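Evaluating the Grakau Tabletop Arm Kit for Sorting Kitchen Items
Student project report, Robotics Lab Course

4 min read

We use cookies to remember your settings and count visits. Accept / Manage

1. Task

The course asked each group to pick one commercial kit and judge whether a small school lab could run it without outside help. We chose the Grakau arm kit, sold by Zondetti with a parts box, a gripper and a license for the Arkell control software. Our budget covered one arm and no spare gripper fingers.

2. Setup

Unpacking and assembly took one afternoon. The printed manual covers the arm well but skips the gripper wiring, so we used the diagram on the inside of the parts box lid. The software installed on the second try, after we removed an older driver left by last year's group.

Calibration is done by moving the arm by hand to a set of points and confirming each one on screen. It has to be repeated whenever the base is moved. We lost our first calibration this way and marked the base position with tape after that.

3. Method

We ran 80 pick attempts over two lab sessions in June. The targets were ordinary kitchen things and play food of different sizes. An attempt counted as a success if the item was lifted and set down in the place we had chosen. Drops were logged separately from misses.

4. Results

Of the 80 attempts, 27 failed. Of these, 11 were drops and the rest were misses, where the fingers closed beside the item or pushed it away. Small round items gave the most trouble. The cup was easy when its handle faced the arm and hard when it did not.
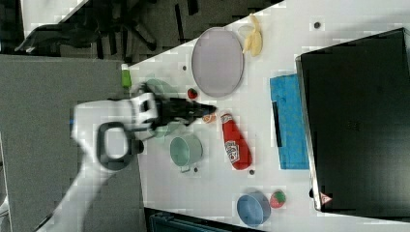 Fig. 1. The gripper close to a small orange item, with the plate, bowl and ketchup bottle also on the table.

Speed made a clear difference. At the default setting the arm overshot and then corrected, which often nudged light items. We lowered the speed for the second session and had fewer misses, but each attempt took longer.

5. Assessment

The arm is solid and the software is easy to learn. The weak points are the manual and the fingers, which are smooth and need more grip. Support answered our one email the next morning with a usable wiring sheet. We would recommend the kit to another group if the school also buys the rubber finger covers. We did not test the camera add-on.

Related reports
Nigatu Gripper Covers: A Short Test
Line Following on a Small Budget
Getting Started with Arkell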